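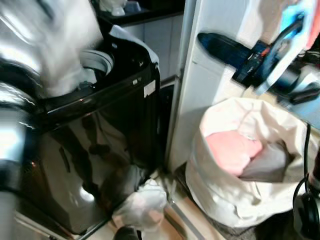
Vutside Issues Revised Laundry Area Guide for Small Apartments

Vutside, a publisher of household planning guides, today released the revised edition of its laundry area guide for apartments in which the washing machine shares a room with the kitchen. The guide covers machine placement, storage of laundry before washing, wall mounting of small cleaning appliances, and loading practice for top-loading machines. It is dated 3 August 2021 and replaces the first edition in full.

The revision is based on a survey of 231 apartments carried out with the property management firm Plovmont. All of the apartments have a combined kitchen and laundry space and no separate utility room. Residents completed a written questionnaire and supplied a floor plan with the position of the washer, the nearest countertop, the power outlets and the drain marked on it.

"The first edition assumed that the washer had a wall to itself," said Botond Dudás, technical editor at Vutside. "In the Plovmont buildings it usually stands in front of a run of base cabinets or beside a partition. The clearances had to be measured again with the lid open and the cabinet doors in use."

Placement of the machine

The guide treats top-loading and front-loading machines separately. For a top-loader, the controlling dimension is the height of the raised lid. No shelf, rail or wall cabinet should be installed within the path of the lid. Where the machine stands in front of base cabinets, the cabinets behind it should be assigned to items that are seldom needed, and the shutoff valve must remain within reach without moving the machine.

A countertop next to a washer is commonly used for dishes. The guide recommends that cups and bowls be kept back from the edge on the washer side and that detergent be stored in a closed container away from tableware. Liquid detergent should not be placed on the lid or on the top panel, as vibration during the spin cycle can move the bottle.

Machines must be leveled on all feet after installation and checked again after the first month of use. Rubber mats are acceptable if the manufacturer of the machine permits them.

Laundry before washing

Residents were asked where laundry is kept between washes. The most frequent answer was a bag or basket in the bathroom, followed by a bag on the floor next to the machine. The guide recommends the second arrangement for combined rooms. A soft fabric bag fits into narrow spaces beside a partition, and its rim can be folded down while the machine is being loaded. Rigid baskets are better suited to carrying damp laundry to the drying rack.

Damp towels and kitchen cloths should be hung until dry before they go into a fabric bag. If the bag itself is washable, it should be washed with every fourth or fifth load, at the temperature on its care label.

Loading

The section on loading has been rewritten. Items are to be unfolded and lowered into the drum one at a time. Large pieces such as sheets should be distributed around the drum in loose folds and must not be wound around a central agitator where one is fitted. Pieces left hanging over the rim have to be tucked in before the lid is closed. A fabric edge caught under the lid can be damaged and may prevent the lid switch from engaging.

White items are washed separately from new colored items for the first several washes. Pockets are emptied, zippers are closed, and small articles go into a mesh bag. The drum should be filled loosely to the level given in the machine's manual. After the cycle, the lid is left open until the drum is dry.

Wall-mounted appliances

A new chapter covers cordless vacuums and similar handheld appliances. The side panel or partition next to a washer is often the only free vertical surface in the room. The guide gives the following requirements for using it:

The bracket must be fixed with hardware suited to the panel material. Adhesive mounts are not recommended for appliances with a battery.
The appliance must not project over the opening of a top-loader.
A charging cable, if used, must be routed away from the water supply and drain hoses.
The space under the bracket may be used for a laundry bag, provided that the appliance can be lifted out without moving the bag.

Both vertical and horizontal mounting are described. Horizontal mounting takes up more of the panel's width but leaves more height free underneath. The manufacturer's instructions take precedence in all cases.

"We received more questions on this point than on any other," said Enikő Illés, who coordinated the survey for Plovmont. "Residents wanted the floor clear for the laundry and did not know how close to the washer a bracket could go."

Survey data

Questionnaires were distributed in February. In total, 3,229 individual answers were recorded and coded under 18 headings, including lid clearance, storage of detergent, floor space, noise and access to the shutoff valve. The coding scheme is printed in the appendix, together with the blank questionnaire and a measuring sheet that readers can fill in for their own room.

Floor plans are not reproduced. Apartment numbers and building addresses were removed before the data were passed to Vutside. Plovmont will use the results when it refits kitchens in its older buildings and has adopted the lid clearance table as part of its installation checklist.

Availability

The guide is available as a printed booklet and as a download. Owners of the first edition may request the replacement pages for the placement and loading chapters at no charge. Property managers ordering for an entire building can obtain the measuring sheet as a separate pad. Orders for printed copies are handled by Vutside's distributor, Sinaga, and are shipped in the order received.

About Vutside

Vutside publishes planning guides on kitchens, storage and laundry for tenants, owners and building managers.

About Plovmont

Plovmont manages rental apartments and carries out kitchen and bathroom refits in the buildings under its administration.

Press contact

Botond Dudás, Technical Editor, Vutside
Review copies and the survey appendix are available to the trade press on request.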